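Torkov demo collection, bedding set. Thread.

1/ Wrapped the pillow task for Flona last night. 477 demos by hand-held gripper, 29 thrown out so far. Notes for anyone doing soft goods.

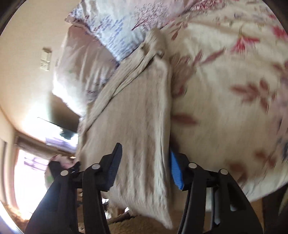

2/ Grip depth matters more than grip force. Pinch the middle of a pillow and the ends sag. The policy has to learn that sag, so do it the same way every time or vary it on purpose. We vary it.

3/ The second hand is a problem. People reach in to help with loose fabric and don't notice. We now tag those demos separately. Still undecided on training with them.

4/ Speed. New operators move too fast on the lift and the tracking suffers. Our rule is a slow close, a short pause, then up. The pause also makes the grasp easy to find when cutting episodes.

5/ Tried the same task by remote control on the Osei arm in July. 47 demos, then we quit. With no feel for the cloth, operators kept squeezing long after they had hold of it.

6/ Remote control still wins for drawers and doors – stiff things, known paths. Not giving it up there.

7/ Full bedding set is at 3118 episodes, counting sheets and duvets. Pillowcases are next. Expect a worse discard rate.

8/ Label format is the same as the Brovinow set, plus one field for the helper hand.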